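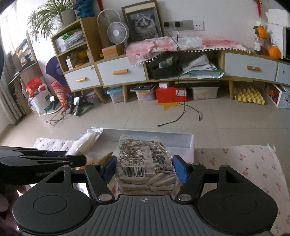 Packaged goods in and beside a translucent bin on a tiled floor. The clear wrapper in front carries a ruled table of text, a barcode and a QR code.

Flexible packaging is packaging made from material that bends readily, such as plastic film, foil or paper. It is widely used for dry foods sold by weight or by the piece. Clear film leaves the contents in view, and printed matter is commonly grouped on one face of the pack – a table of text, a barcode and recycling symbols.

Household storage

Filled packs do not stack well and are often kept together in open bins. In a household survey, Mehrangiz Zamani recorded 3444 packs in storage, of which 1321 were kept in plastic bins. Zamani divided bin storage into 2 types, upright and layered. Upright storage keeps the upper seals in reach, while layered storage suits long, flat packs.

See also: Bag sealing; Food storage container; Pantry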